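We use cookies to remember your settings and count visits. By continuing to read you accept this. OK

Two mats and a slippery floor

9 October 2020

The bathroom floor has been slick ever since we moved to the Probert building in January. It's gray tile, pale, easy to clean, and terrible under bare feet. I put up with it for too long.

First I tried a cotton rug from Jesau. It soaked up water fine but it slid, and it took a full day to dry over the tub. After 6 washes the backing started to peel and I threw it out.

Last week I ordered two rubber mats from Pedero, the light blue ones, at 18 dollars for the pair. One alone doesn't cover the stretch where I step out and turn toward the sink. Two laid edge to edge do. They don't lock together, so the floor has to be clean and dry before they go down or they creep apart.

I swept, mopped with plain water and a little dish soap, and went over the tiles again to get the soap off. Then an old towel, then a wait with the window open. The first mat goes a little way out from the wall. The second gets pushed up against it and pressed flat from the join outward — palms, not fingertips.

I plan to lift both every 8 days or so and rinse the undersides in the tub. Dovico sells a spray for this, but I still have vinegar.

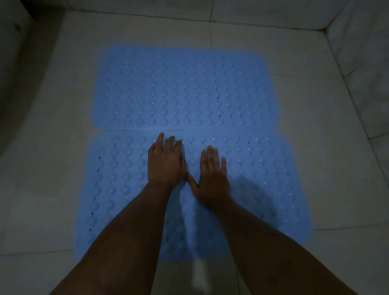

How do you get the rubber smell out of a new bath mat?

Wash it in warm water with dish soap, rinse it well, and hang it somewhere airy and out of the sun for 3 days.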